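Print this page | E-mail this page

Course Notes, Unit 18: When the Grip Sensor Lies
Bratu Household Robotics Program
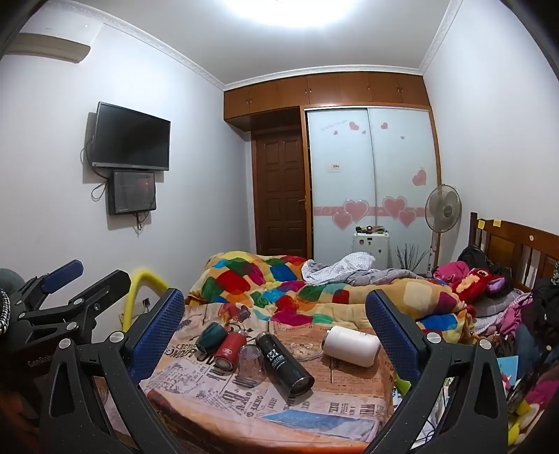

Most faults you will study in this unit are not crashes. The arm keeps moving, the log stays clean, and the task still fails. The Stinder case is the one we use every year, so read it before the lab.

Background

Stinder was a bedroom tidying project. The task was to pick small items off a bed and put them in a bin. Training used hand-held gripper recordings, and the policy was then moved to an arm built by Vadier. Testing began in August and ran for 1000 picks.

What went wrong

At pick 592 the arm closed on a fold of bedding along with a cup. The controller read the jaw width and the motor current, decided it had a firm grip, and lifted. The bedding came up with the cup and pulled a full bottle off the side of the bed. The bottle hit the base of the arm and leaked into a connector. The arm lost power with the load still raised.

No one was hurt. The operator was standing outside the marked area, as the rules require.

Cause

The grip check used two signals, and both were fooled by cloth. A folded sheet takes up width between the fingers the way a thin object does. It also pushes back enough to raise the current. Nothing in the check looked at what happened after the lift started.

The brake was a second fault. It was set to hold on an emergency stop but had never been tested on a loss of power. It slipped, and the arm sank 18 cm before it stopped.

Changes made

1. Lift 2 cm, pause, and compare the load with the expected weight. If it is too high, lower and open.
2. Treat soft surfaces as a separate case with a lower force limit.
3. Test the brake by cutting power before every session.
4. Keep closed liquids out of the work area. Empty containers only.

For the lab

Bring the Nitunia worksheet. Find the point in the sample log where the load stops matching the object, and write down which signal shows it first. Do not run the arm until your brake test is signed.

0 comments | 2 shares

Contact | Copyright Bratu Household Robotics Program | Back to top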